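Genia Closed-Cell Insulation Sheet, Foil Faced

Item 1364-G
Sold by the sheet or by the roll
Ships from the Oakley warehouse

Overview

Genia sheet is a flexible closed-cell polyethylene foam with a reflective film bonded to one face. It is sold to makers of soft coolers, lunch bags, delivery totes and bottle sleeves, and to repair shops that reline them. The foam slows heat moving through the wall of the bag. The film reflects radiant heat and gives a surface that can be wiped down.

The sheet is not a cooling product. It holds a temperature for a limited time, and that time depends on the load, the seams, the closure and how often the bag is opened. Cold packs should be sized for the finished bag, with the lid closed.

Thickness

Stock thicknesses are 3 mm and 8 mm. The 3 mm sheet folds without scoring and suits small bags with curved corners or a zippered lid. The 8 mm sheet holds a flat panel better but must be scored or cut at each fold. Do not stitch through two layers of 8 mm at a corner. Trim the foam back from the seam allowance and stitch the film only.

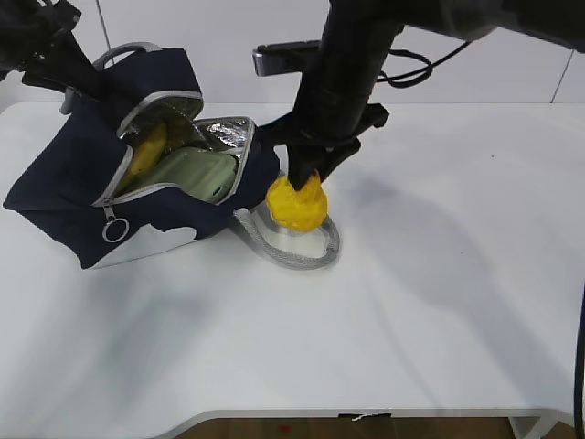

Seams account for most of the heat loss in a finished bag. Needle holes go through the film and the foam, and a straight stitch around the base leaves a line of them at the lowest point, where meltwater collects. For bags that will carry ice, weld the liner as a separate insert and attach it at the top edge only. For dry use with sealed cold packs, a stitched liner with seam tape is enough.

Zippered lids should have a foam flap behind the coil. Cut the flap wide enough to cover the tape on both sides when closed.

Specifications

Material: closed-cell polyethylene foam, metallized film on one face
Color: silver face, white back
Thickness: 3 mm or 8 mm
Roll width: 1,364 mm
Weight, 8 mm sheet: 283 g per square meter
Backing: plain, or Skinov pressure-sensitive adhesive
Minimum order: one sheet

Bonding and cutting

Plain-back sheet can be bonded with spray contact adhesive rated for polyethylene. Solvent adhesives may soften the foam; test on an offcut and leave it overnight. The Skinov backing bonds to clean nylon and polyester. It does not hold on waxed canvas or on fabric with a silicone finish.

Cut with a fresh blade, film side up. A dull blade drags the film and lifts it along the edge. Hot knives seal the edge but leave a hard bead that can wear through a thin lining.

Care

Wipe with a damp cloth and mild soap. Leave the bag open until the lining is dry. Do not machine wash or tumble dry, and do not use bleach. Small tears in the film can be closed with Wernuvon repair tape, sold separately.

Returns

Uncut sheets may be returned in the original wrap. Cut sheets and opened adhesive-back rolls are not returnable.

Page revised March 9, 2024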